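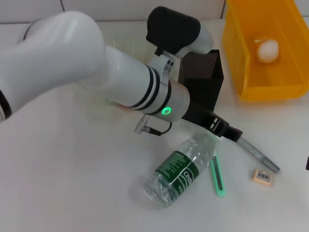 *Ostine arm on the sorting table, gripper closed on a slim gray tool, with the bottle, knife and orange-yellow bin around it.*

**Ostine tabletop arm, one-month rental from Hinholm. Tested on desk clutter. Rating: 2 out of 5.**

I went into this expecting to say no, so take that into account. Our shop gets boxes of mixed returns and office leftovers, and somebody has to stand at a table and sort pens from trash from things we can put back on a shelf. Dela Baidoo, who owns the budget line, asked me to find out if an arm could take over part of that work. Hinholm rents the Ostine by the month with the gripper, the wrist bracket and the setup visit included. The price we were quoted was $800 a month.

That sounds cheap next to wages. It's meant to. Keep reading before you put it in a spreadsheet.

## What we gave it

Ordinary stuff. A C'estbon water bottle on its side, a mint-green utility knife, a little peach-colored block with a barcode on it, a glittery silver marker. A black mesh desk holder for anything pen-shaped and a big plastic bin for trash. We kept the table clear otherwise, and I want buyers to notice that, because the demo video on the Hinholm page is shot the same way. Real returns come in a heap. Ours do, anyway. I have yet to see this arm offered a heap by anybody who is trying to rent it to me.

## What it does well

The gripper is better than I thought it would be. It closes on thin things, and thin things are most of our problem. Jericho Macaraeg ran the station in the mornings and says he'd trust it with markers all day. I'd go as far as "most of the day."

It's also quiet, and the green light on the wrist is easy to spot from the side of the table. The arm itself is smooth and white and wipes down fine. I have no complaints about how it's made.

## What it does badly

Bottles. A clear plastic bottle lying down is a fair test, and one we told Hinholm about before signing. Some tries were clean. On others the fingers came in at a bad angle and the bottle rolled. Their tech, Shiela Agbayani, was patient about it and adjusted the approach twice, and it got better, but "better" was the word she used and I noticed she didn't use a stronger one.

The utility knife is a different kind of problem. I don't want a machine lifting a knife near people until someone has written down what happens when it drops one. We asked for that document in August. I'm told it's coming.

Then there's clutter around the bin. A holder and a bin set close together make a tight spot to work in, and the arm slows way down there — so much so that Divina Lumanlan started moving the holder over by hand between batches. Fine, but now you're paying a person to arrange furniture for the robot.

The containers matter more than the sales sheet lets on, too. We used a translucent yellow bin and a holder with a perforated wall because those are what we had. Light comes through both of them. I asked if that bothers the vision software and got a long answer with no yes or no in it. If you're planning a station, get that answer before you buy your bins, or set aside money to replace them. 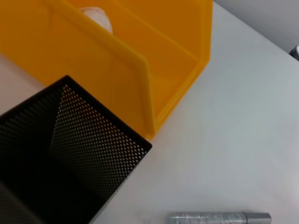

## What it costs once you add the rest

Hinholm's quote covers the arm and the visit. It leaves out:

- Spare finger set: $400. You will want one on the shelf. There's no loaner if a finger cracks.
- A table that doesn't move. Ours had to be bolted, and we paid a guy for that.
- Person time. Jericho logged 19 hours in the month on resets, restarts and picking things up off the floor. Nobody had put those hours in the plan, me included.
- Retraining visits after the first one. Billed separately, and the rate wasn't on the quote. Ask for it in writing.

Shiela Sebastian in accounting redid my numbers with all of that in, and the arm came out more expensive than the part-time sorter it was supposed to help. Her sheet assumes we keep it one shift. On two shifts it gets closer. It still doesn't win, and we don't have a second shift.

I also priced an arm from Grindley and got a call back from Manalo, who resell a few brands. Grindley wants a yearly contract, so that was a short talk. Manalo would sell outright and didn't push. I haven't had either one on a table, so I can't tell you if they handle a bottle.

## Before you sign

Bring your own junk to the demo, and don't let them lay it out for you. Tip the box over and watch.

Get the drop procedure for anything sharp. Get the visit rate. Find out who owns the setup work if you stop renting, because our contract said Hinholm does, and that means a month of Jericho's fussing stays with them.

And put the reset hours in your plan as a real line with a real name next to it.

## Would we rent it again

No, not at this price for this job. If your work is one kind of thin object, spread out, going into one holder, it could make sense and I'd bump the score up a point. Dela wants to look again next budget year. I said okay, provided the knife paperwork shows up first.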